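4. Working safely at a two-arm garment cell

This section covers routine work at the Skitik garment cell. Read it before you place clothing on the table or clear a fold by hand.

4.1 Before you start

1. Check that the emergency stop is released and within reach of the operator.
2. Set the arm speed limit to 90 mm per second for any new garment type.
3. Follow each cable by eye from base to wrist. It must have enough slack for the wrist to turn.
4. Lay the garment within reach of both arms. It does not need to be flat.
5. Step back and close the access panel.
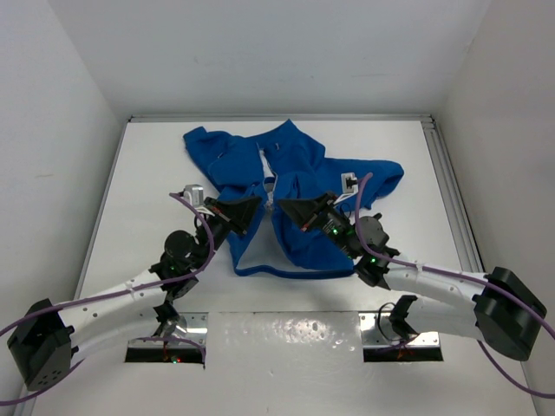 Figure 4-1. Both grippers at the front of a zip-up garment.

CAUTION: Keep hands out of the space between the grippers whenever the motors have power. A stationary arm can move without warning.

4.2 Zippers and pulls

Metal and hard plastic parts wear the finger tips. Set grip points on fabric, at least 20 mm from the zipper line. If a finger closes on the pull, pause the cycle and open the gripper from the console. Do not tug the garment free.

4.3 Clearing a fold by hand

1. Press Pause, then switch off motor power.
2. Wait for the arms to settle.
3. Move the fabric, keeping sleeves and cords away from the table slots.
4. Leave the cell and restore power.

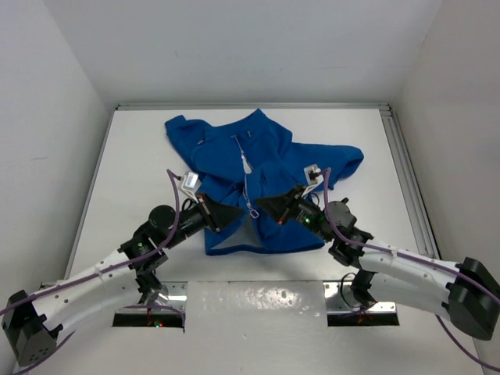 Makori, Aug 16, 2025

Changes in this revision: the waiting time in 4.3 step 2 is now 20 seconds. Inspect finger tips every 300 cycles and record the result on form 122. Send corrections to Guilan Mao.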